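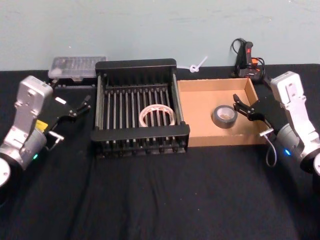 Irell rod trials, pilot block
Last updated: 8 June 2024

Continuing from the February notes. The claim under test is unchanged: the Irell rod (a sprung brass loop on two grips) is said to dip over water held in a closed vessel, at arm's length, regardless of vessel material. The claimant agreed in writing that vessel choice is ours as long as he can see the rod dip over a known water vessel on the day. He has also agreed that a dip is counted when he calls it, so we do not have to argue about angles.

Vessels. 16 steel canisters with screw lids, from Grunda, all one batch. Eight filled with tap water, eight with dry sand plus lead shot. Every canister brought to 2680 g on the bench scale, lid included. Lids taped all the way round with the same gray tape. Checked again this morning before the first run, no drift on any of them.

Problem found before we started. Tap water drawn straight from the line is colder than the sand. With a canister filled and carried out directly, the steel sweats within a few minutes and the sand ones stay clear. Iida Tuominen spotted this with a spare. All canisters now stand overnight in the same closet, and they get wiped with a dry cloth before each run whether they need it or not. The February open trials had no such step. I would treat those results as unusable and have marked them that way in the index.

Second problem, smaller. Water shifts when the canister is set down, and in a quiet room you can hear it. The person placing the canister now sets it down, leaves, and waits out a full minute before the claimant is brought in. We tried a foam pad as well. It works, but it moves under the rod handler's feet when he leans in, so it was dropped for today.

Procedure as run:

Target order drawn from the Mwakyusa sheet (a printed list of 400 water/sand calls, sealed in numbered envelopes). Draws are with replacement, even odds each time, so knowing earlier answers would not help with later ones. The placer opens one envelope, places one canister under the cover, records the code, and leaves by the back door. The claimant enters with the observer by the front door. The observer has no access to the sheet. The claimant calls water or sand, the observer writes it down and both initial the line. No feedback until the block is finished.

The placer and observer do not meet between trials. Signal for "ready" is a lamp on a timer, so that the delay cannot carry anything. In the first version the placer knocked on the door, and a knock can be early, late, loud or soft. Changed.

Baseline. Ten known-water passes at the start, cover off, claimant informed. Rod called as dipping on all of them. He stated he was satisfied with the room and with the canisters. Signed.

Blind block. The plan was to go through the full sheet over several sittings. Today we stopped at trial 148, at the claimant's request (tired wrists). Stopping was not prompted by the score, as neither he nor the observer had seen it. 79 hits. Expectation under guessing is 74, standard deviation a little over six. That is inside one standard deviation. One-sided p comes to 0.23 with continuity correction. Nothing to report from this as evidence either way on a small effect, but the claim was "every time, in any vessel," and that version does not survive the block.

Calls were not balanced. He said "water" more than "sand," and more so late in the sitting. With even random targets this does not raise the expected hit rate, so no adjustment was made. I will plot the calls against trial number when the sheets are typed up.

Claimant's comments, taken down before unblinding: rod felt strong throughout, strongest in the middle portion. After unblinding: suggested that the steel may have been magnetized in transit. This was not raised at baseline, when the same canisters gave dips on every pass. Logged without discussion. He was polite about it and wants to continue. 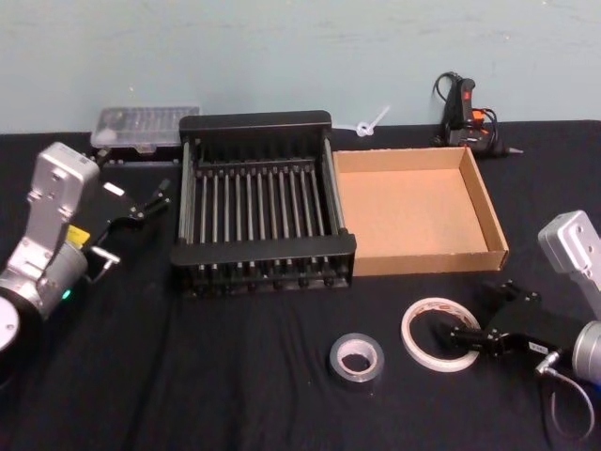

Why bother with a baseline if everyone already knows what is in the canister?

It fixes the conditions. Once the claimant has agreed that the rod works in this room, with these canisters, on this day, a later miss cannot be put down to wiring, weather or the steel unless he also explains why those did not matter an hour earlier.

On rod movement. I handled the Irell rod myself for a while after the sitting. The loop is held under tension and close to its tipping point. A small inward turn of either wrist drops it sharply, and the drop feels as if it comes from the rod. I could not hold it level for long even when trying to. Expecting a dip is enough to get one. Same mechanism as the pendulum work, with a stiffer spring. I see no reason to think the claimant is moving it on purpose.

Side check, not part of the block: Iida held the rod over two open pails, one labeled water and one labeled sand, with the labels swapped. It dipped at the label. She knew about the swap. She reports that it did so anyway, and that she was annoyed by it.

Open items:

— Remaining envelopes are in the locked drawer, seals intact, both of us signed across the flap of the box.
— Replace the lamp timer. It sticks at the long setting.
— Ask the Dodville group for their observer form. Theirs has a column for room noise and ours does not.
— Try plastic canisters for a separate block if the claimant still objects to steel. Needs a new mass match. Do not pool with the present block.
— Type up the call sheets before the next sitting and have Iida check them against the paper.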